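Questions fréquentes : plateau repas et vaisselle en plastique

Mise à jour : 31 août 2020

Cette page regroupe les questions reçues depuis le mois de juin sur la vaisselle en plastique, son lavage, son rangement et l'usage du plateau à table.
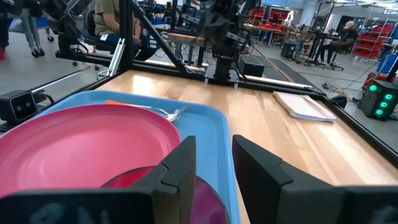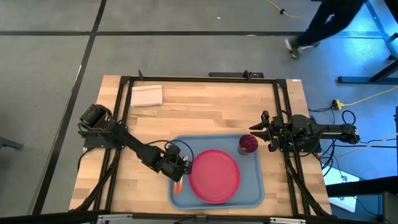
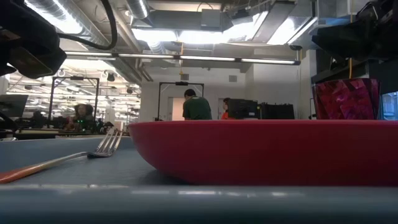

Kamala Warrier

Peut-on dresser une place complète sur un seul plateau ?

Oui, si l'assiette n'occupe pas toute la largeur. Avec une grande assiette ronde, on la met d'un côté et on garde l'autre pour le gobelet. Le plateau bleu clair convient à cet usage : son rebord relevé retient ce qui glisse.

Où mettre la fourchette ?

Sur le plateau, à côté de l'assiette ou le long du bord. Pour un enfant gaucher, elle se place à gauche, à portée de main. On évite de la laisser dans le bol pendant le transport.

Le bol se pose-t-il dans l'assiette ou à côté ?

Les deux sont possibles. Pour une soupe, posez-le directement sur le plateau, où il est plus stable. Pour un fruit ou un yaourt, il peut aller dans l'assiette, à condition que le fond de celle-ci soit plat.

Faut-il assortir les couleurs ?

Non. Le rose et le rouge vont bien sur le bleu clair, mais c'est une affaire de goût. En collectivité, une couleur par groupe facilite le tri au retour. À la maison, beaucoup de familles attribuent une couleur à chaque enfant.

La vaisselle en plastique passe-t-elle au lave-vaisselle ?

Cela dépend des pièces. Regardez le symbole sous l'assiette ou sous le bol. S'il n'y en a pas, lavez à la main, à l'eau tiède, avec une éponge non abrasive. Au lave-vaisselle, placez les pièces dans le panier supérieur et choisissez un programme court. Le plateau se lave toujours à la main chez nous, il est trop grand pour le panier.

Et le micro-ondes ?

Uniquement si le symbole figure sur la pièce. Dans le doute, réchauffez dans un récipient en verre, puis transvasez.

Comment enlever les taches de tomate ou de carotte ?

Préparez une pâte de bicarbonate et d'eau, étalez-la sur la tache et laissez agir 30 minutes. Rincez et séchez. Une tache ancienne demande parfois deux passages. N'utilisez pas de poudre à récurer : les rayures retiennent ensuite la couleur.

Que faire d'une assiette rayée ?

Des marques légères de couvert ne posent pas de difficulté. Si la surface est rugueuse au doigt, si le bord est fendu ou si un morceau s'est détaché, la pièce ne doit plus servir pour les repas.

Comment protéger une table en bois ?

Essuyez le dessous du plateau avant de le poser. L'eau coincée entre le plastique et le bois finit par laisser une auréole. Sur une table huilée, passez un chiffon sec après chaque repas et renouvelez l'huile quand le bois devient terne.

Combien de pièces peut-on empiler ?

Pour les assiettes, jusqu'à 9. Pour les bols, nous nous arrêtons à 4, la pile devient vite instable. Les gobelets se rangent tête en bas, sans les emboîter s'ils sont encore humides. Les plateaux se rangent debout, sur la tranche.

Peut-on mélanger les gammes Evine et Brolar ?

Oui pour le service, non pour l'empilage. Les bords des bols n'ont pas la même inclinaison et ils se coincent. Si deux bols restent bloqués, mettez de l'eau froide dans celui du dessus et trempez celui du dessous dans l'eau chaude.

Reprenez-vous la vaisselle usée ?

Non. Rapportez-la à la déchetterie ou renseignez-vous auprès de votre commune. La vaisselle en bon état peut être donnée, après lavage.

À qui écrire pour une autre question ?

Utilisez le formulaire de contact, rubrique « Vaisselle ». Matěj Šimek répond aux demandes concernant les pièces manquantes ou les remplacements. Indiquez le nom de la gamme et la couleur de la pièce.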